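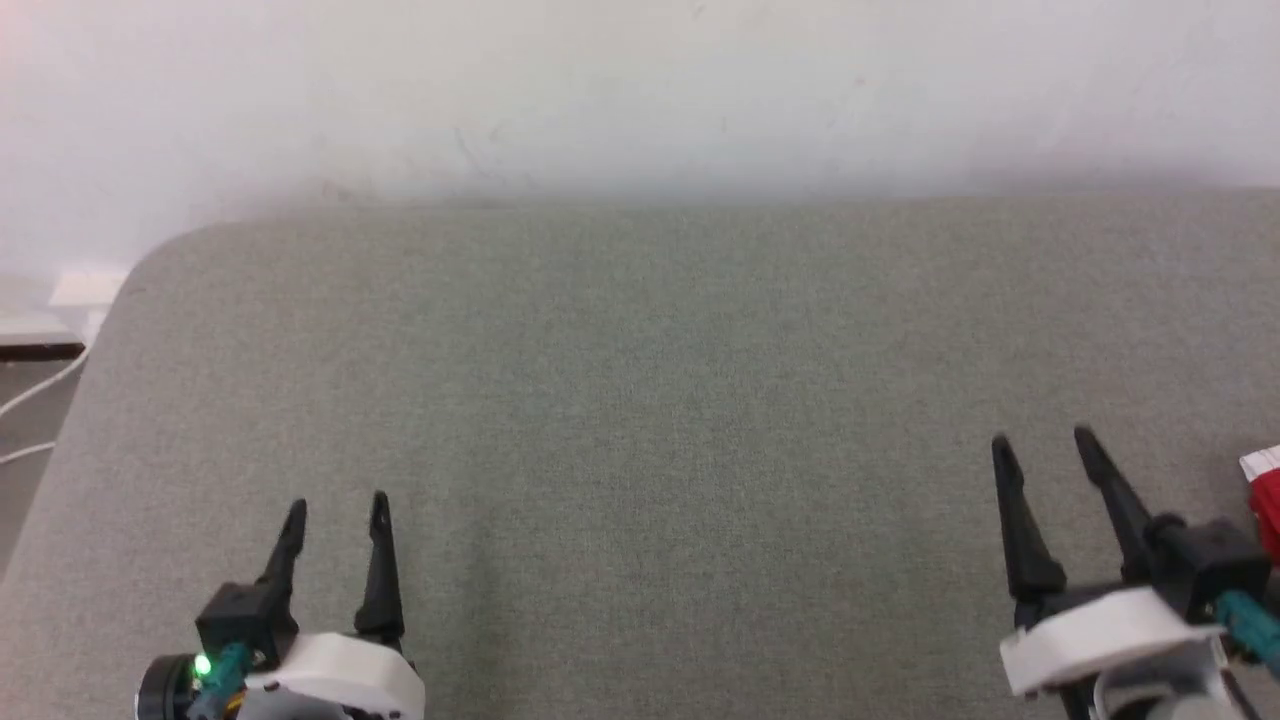 Marama Tawhiri objected at the first review that a rule reading "keep hands clear of the arms" could not be checked by anyone, and asked for a distance and a condition instead. The draft was rewritten on that basis. The present report covers version 2 of the bench rules for two-arm garment handling, as used in the Hosley lab section.

1. Scope
The rules apply to soft items handled on a padded surface by two parallel-finger grippers. Rigid parts are covered by the Sheehan sheet and are not repeated.

2. Approach and closing
2.1 Closing force is set before the arms are enabled. The section limit is 103 percent of the holding force found in the slip test.
2.2 Speed within 280 mm of a garment is held to the reduced setting.
2.3 Fingers are open on approach. A finger may pass over fabric but must not press it into the padding. 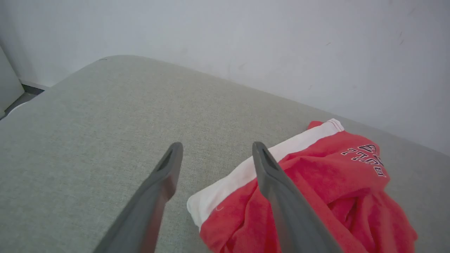
2.4 If the wrist view does not show both fingertips, the approach is stopped and restarted from the rest position.
2.5 Waistbands and hems are preferred grasp points. Printed areas are avoided where another grasp is possible.

3. Human access
3.1 One person holds the stop button and does nothing else. This was the rule most often broken in the June trials, usually by the operator reaching over to straighten an item.
3.2 A garment is repositioned by hand only with both arms disabled. Pausing the program does not count as disabling. 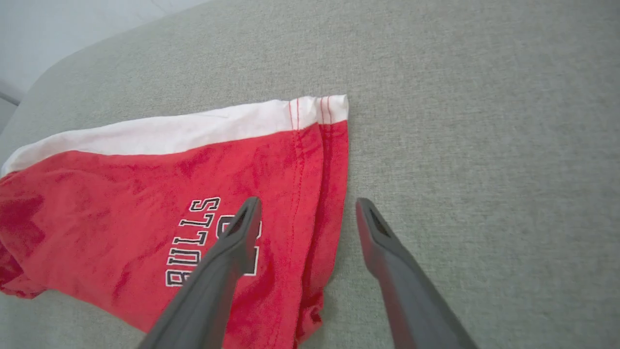 3.3 After manual access, the first motion runs at reduced speed regardless of the task.

4. Records
Each run is logged with the item type, force setting and any stop. Logs are kept in the Gerport folder. Finger pads are inspected every 2000 closings and replaced if the edge is worn.

5. Open points
Rule 2.3 has no measured limit for contact with the padding. Rule 2.5 depends on operator judgment, and two operators may choose differently on a folded item. The Branosia checklist has a similar gap. Both points are carried over to version 3.

Version 2 approved for section use 20/11/2020.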